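Print this page | E-mail this page

Handout 6: Gripping Thin, Flat Things
Course notes, Intro to Robot Handling. Revised 15 May 2024. Notes by Kvido Machala, with corrections from Radymyr Pasichnyk.

Last time we finished with boxes and bottles, which forgive almost everything. A box has two sides that face each other, and a parallel gripper loves that. Now for my favorite object in the whole course, the dinner plate! It's round, slippery, heavier than it looks, and when it lies on a table it offers you a rim a few millimeters off the cloth and not much else.

1. Where can you hold a plate?

Think about contact first and fingers second. Two fingers can pinch the rim with one finger on the face and the other on the back. That is the rim pinch, and most of you will start there. The trouble is getting the lower finger under the rim at all. A blunt tip pushes the plate across the table, so you need a thin tip, or a second arm holding the far side still, or an edge to push against (the wall of a tray does very nicely).

Once the plate is up, the rim pinch has a second problem. The weight hangs well away from the fingertips and wants to turn the plate in the grip. If you pinch low and stand the plate nearly on edge, the center of mass sits closer to a line through the contact and the turning load drops. Work out both cases on paper before you try them. It takes five minutes and you'll feel the difference in the motor current afterward.

2. The fingers we're comparing

Trenow: straight fingers, flat pads. Good stiffness, poor at getting under anything.
Wuretti: tapered fingers. They get under a rim beautifully but the contact patch is small, so watch for rotation.
Bellamy: soft-padded version of the Trenow shape. Holds glaze better than I expected, and picks up lint from a tablecloth, so wipe the pads between runs.

All three go on the same mount. Swap fingers only with the controller in hold, then run the Zomon calibration script again. Please don't skip the script. The offsets differ enough to put a fingertip into the table.

3. Settings for the lab

Start closing force at 55 percent and do not go over 70 percent with ceramic. Log at 1000 Hz for the force channel; the camera streams can stay at their default rate. A full log should come to 3950 rows before trimming. If yours is much shorter, your trigger fired late and you should repeat the run.

4. Which camera to trust

The fixed camera gives you the layout: which plate is where, whether the two arms are going to meet. It is weak on the thing you care about most, the gap between fingertip and rim. The wrist camera is wonderful for that gap right up to contact, and then the plate can fill so much of the view that you lose the table. Use both and decide in advance which one has the say at each stage. My own habit is fixed camera for the approach, wrist camera for the last stretch, force reading after that.

Patterned cloth and printed plates also give the detector plenty to chew on. Look for cases where it reads a decoration as an edge. 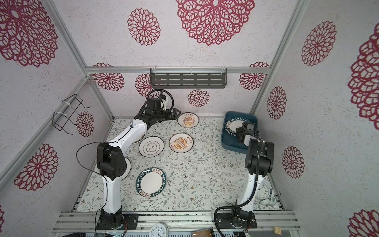
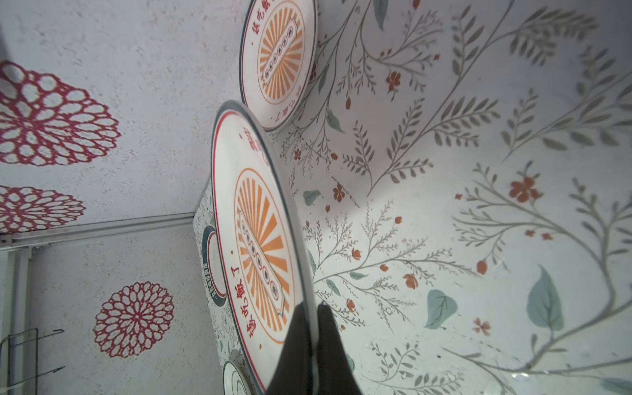 Fixed view first, then two wrist views; the first of these has a rim pinch in it.

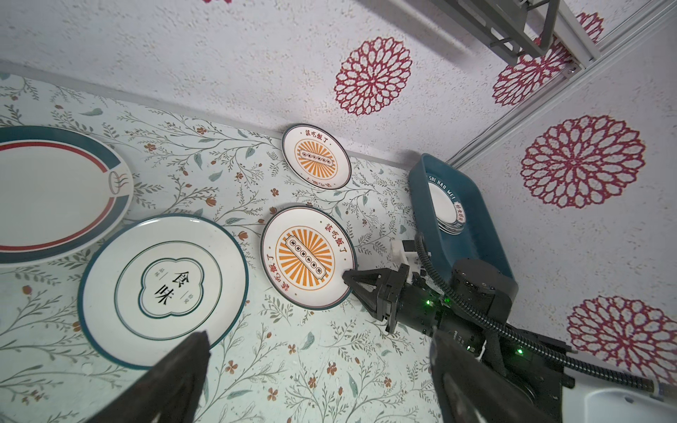 5. What to hand in

One page per pair. Give the finger type, the closing force, and a sketch of the contact points with the gravity load drawn in. Then a short paragraph on the worst run you had. I mean it about the worst run, those paragraphs are the best reading of the term and they teach me more than the clean logs do.

If the plate turned in the grip, say which way and try to explain it from your sketch. If it slid, say whether the force reading dropped before or after you noticed on camera. Radymyr wants the raw logs in the shared folder as well, named by pair and finger type.

Reading for next time: the section on friction cones, up to the worked problem. Try the problem without looking at the solution. We'll do bowls next, and the inside curve changes everything in section 1.

Related handouts
Handout 4: Parallel Grippers and Boxes
Handout 5: Bottles, Cans and Other Cylinders
Handout 7: Bowls and Cups
Calibrating with Zomon: Short Guide

Contact: Kvido Machala, robot handling lab | Copyright 2024, course staff | Back to top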